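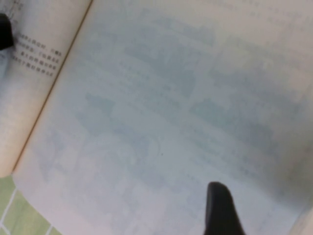 Wrist camera view, open book, standard fingers fitted.

Arkis page-turning kit: worth the money?

Forum: Arms, grippers and add-ons
Thread started by tottonbench

tottonbench
9 Nov 2018

I've had the Arkis page-turning kit on the bench for a while now and said I'd write it up, as there's hardly anything about it in English. The wrist camera view is at the top of this post.

What you get in the box: two black fingers, the wrist camera with its bracket and cable, a USB stick with the software, and a printed manual of 10 pages. You supply the arm. I paid 330 pounds including postage. The fingers bolted straight on to my gripper. The camera bracket needed one hole opening up with a file.

Setup took me an evening. You show it the four corners of the open book, then the height of the surface, then you run a touch routine where a finger comes down slowly until it meets paper. After that you choose between "lift" and "slide". Lift tries to raise the outer corner and carry it over. Slide pushes the page towards the gutter so it bows up, then gets the other finger under it.

I ran both on three books. Slide is far better on thin paper. Lift is better on anything stiff. On a paperback novel of 201 leaves, slide got through the lot with 10 double turns and no torn pages. The big glossy one was much worse and I gave up on it before the end.

Good points: the fingers are well made, the touch routine is gentle, and the software starts up every time. Bad points: the camera is soft close up, the manual skips the part about stiff bindings, and there's no check for double turns at all.

I'd give it a cautious yes if you already own an arm. I wouldn't buy an arm for it.

pagewright
Thanks for this. Is the camera always that soft or is it a focus setting? On your picture I can tell it's Chinese print on the left page but I couldn't read a character of it. If somebody wanted to turn pages and capture text with one camera, that would rule the kit out for me.

tottonbench
It's fixed focus. There is a ring on the lens but it was glued on mine. Arkis say the camera is for positioning only, and I think that's fair, it does find the gutter all right. You need a second camera overhead if you want to read anything.

Corentin Ferrand
I've used the same kit at work since April and I'd be harsher than you. A positioning camera that can't hold focus at working distance isn't doing its job. Look at the right-hand page in your picture. The printing on it is so pale against the paper that there's very little for the software to get hold of. We had the same trouble with any washed-out page. It would lose the outer edge and go back to the start of the cycle.

We took the camera off in the end and put a Bellon one on the same bracket. No trouble finding the edge after that. But that's more money on top of 330, and you lose the touch routine's live view until you edit the settings file.

tottonbench
Which setting did you have to change for the live view?

Corentin Ferrand
In the camera section of the settings file, change the source from "kit" to "generic" and put the width and height in by hand. Restart after. If you only reload, it keeps the old size and the picture comes out stretched.

millbrook_s
Disagree with Corentin on the camera. The gutter line is quite clear in that picture, the thin brown one, and the gutter is what slide mode works from. Soft is fine for that. If you're in lift mode then yes, you need the outer edge. I've done a lot of turning in slide with the stock camera and I've never felt the need to swap it.

My complaint is the fingers. They're well shaped but too smooth for coated paper. I put a turn of thin silicone tape round the tip of one and my glossy books went from hopeless to usable. Just the one finger. With tape on both it drags the page underneath as well.

Corentin Ferrand
You're turning books you can lay flat, though. Ours are bound tight and the page rises near the fold, so the gutter the camera sees and the place the page starts to bend aren't the same thing. Slide mode comes in too high and skates. Perhaps it depends on what you feed it.

millbrook_s
Fair enough. Mine are mostly old catalogues and they lie open by themselves.

Silvia Gajdoš
Has anyone compared it with the Barbier unit? I'm choosing between the two for a small archive. We have mixed material, some of it fragile, and there will be one part-time person running it.

Albane Maillard
I've had both. The Barbier is a complete machine, with a cradle and a vacuum arm, and it does one thing. It's faster, and it rarely turns two pages together because it checks the suction. It also won't take anything over a certain thickness and it's loud enough that we moved it to another room. It costs several times what the Arkis kit does, but you don't have to find an arm.

For fragile material I wouldn't use either without someone standing there. The Arkis touch routine is kinder than the Barbier's suction on brittle edges. It's also slow. I timed it over a morning and got 602 pages, with me at the bench throughout putting right the doubles. The Barbier did a good deal more than that in the same time.

Silvia Gajdoš
Thank you, that helps. Is putting a double right on the Arkis awkward? Do you have to start the book again?

Albane Maillard
No. Press pause, the arm backs off, you turn the page back by hand and press resume. It does the touch routine again and carries on. The trouble is that it doesn't know it made a mistake, so you have to be watching. If you go for a coffee you won't find out until you check the page numbers.

tottonbench
Same here. I ended up checking page numbers from the overhead camera afterwards and going back for the missing ones. Tedious, but quicker than sitting with it.

Silvia Gajdoš
Some of our books don't have page numbers.

Albane Maillard
Then somebody has to sit with it, or buy the Barbier.

kettleblack
Slightly off the subject, what's the surface under the book? I can see green tiles in the corner with pale grout. Doesn't the book creep on that? Mine walks across the table a bit on each slide and after twenty pages the corners are all wrong.

tottonbench
A bit, yes. I put a strip of rug underlay under the cover for the long runs and it stays put. I also redo the corners every so often, which takes a minute. Arkis sell a book rest now but I haven't tried it. Grout lines don't bother the software in my experience, though I'd sooner have a plain dark mat.

kettleblack
I've got the book rest. It's a bent sheet with two clips. The clips are too strong for paperbacks and leave a mark on the cover. Rug underlay sounds better and I wish I'd thought of it before paying for the rest.

Thibault Caron
One thing missing from the review is support. I emailed Arkis twice over a finger that had a burr on the inside edge. The first got an automatic reply. The second got a proper answer and a new finger in the post, no argument, but it took three weeks. For a hobby that's fine. For Silvia's archive I'd want a spare pair in a drawer from the first day. You can buy them separately.

Check the inside edge of each finger with a cotton bud when they arrive. If it snags, don't put it near paper you care about.

tottonbench
Good tip. Just tried it on mine and both are clean.

pagewright
So to get a usable setup I'd be buying the kit, an overhead camera, silicone tape, rug underlay, a spare pair of fingers, and possibly a Bellon to replace the one in the box. And I already have to own the arm. I don't see how that's a yes, cautious or otherwise.

tottonbench
Tape and underlay cost next to nothing. I'd skip the Bellon unless you're using lift. The overhead camera you'd want with any page turner that doesn't have one built in. If you want it to work out of the box on everything, then no, don't buy it. I mainly wanted decent fingers and the touch routine, and I got those.

Corentin Ferrand
The touch routine is the one part I'd pay for again. If they sold the fingers and software without the camera I'd recommend it to anyone.

millbrook_s
They do, or did. It was on the order form as "kit less camera" when I bought mine. You had to ask for it by email.

Corentin Ferrand
Not on the form now. I'll write to them and post the answer.

Silvia Gajdoš
We're going to borrow a kit for a month before deciding. I'll try it in slide mode on the unbound and loosely bound material first and keep the tight bindings for hand work. If anyone has a settings file for thin paper I'd be glad of a copy.

tottonbench
Sent you mine by private message. Lower the slide speed before you use it, my arm is quicker than most. The line is called approach_rate and I'd halve it to begin with.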